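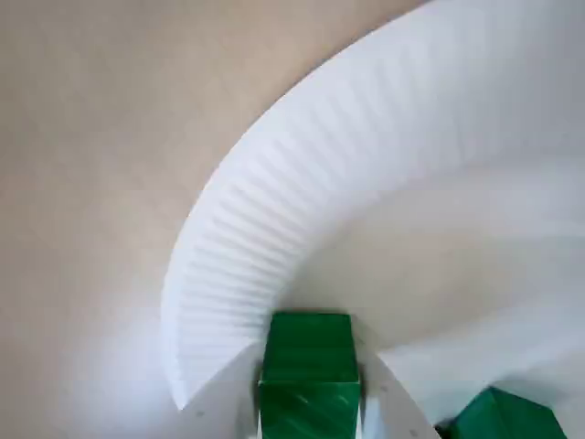 Uma leitora que assina apenas Virnness escreveu-nos a perguntar se ainda vamos a tempo de juntar pratos e peças soltas para a tarde de arrumação da ludoteca, e se os cubos que já perderam a caixa também servem. Servem, sim, e com muito gosto!

A ludoteca Naidu está desde março a pôr em ordem o material das mesas de jogo, que é muito e variado (quem lá passou no inverno lembra-se bem das prateleiras a transbordar), e abre agora as portas a quem queira dar uma ajuda. A ideia é simples e bastante agradável de fazer em família: cada grupo senta-se a uma mesa, recebe um prato de papel com cubos de uma só cor e vai passando tudo para um recipiente, com calma e sem pressa nenhuma. Há 29 mesas previstas e já chegaram 255 cubos oferecidos por gente do bairro, o que nos deixou verdadeiramente contentes.

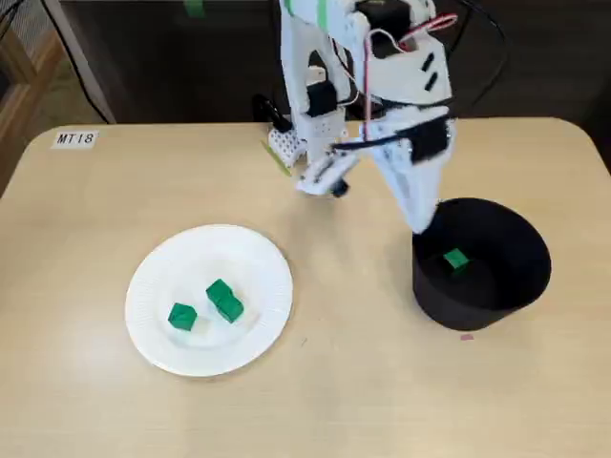

Os pratos mais simples continuam a ser os preferidos, por serem leves e fáceis de levar de uma mesa para a outra, e a loja Drarnik ofereceu mais 70, que devem chegar para todos e ainda para o lanche. Quem tiver em casa recipientes largos, abertos em cima, pode deixá-los à entrada, no balcão da Sanono, durante o horário normal.

A tarde de arrumação é no dia 28/05/2024, dura duas horas e a entrada é livre. As crianças mais pequenas devem vir acompanhadas por um adulto, e no fim há bolo e limonada na sala do fundo.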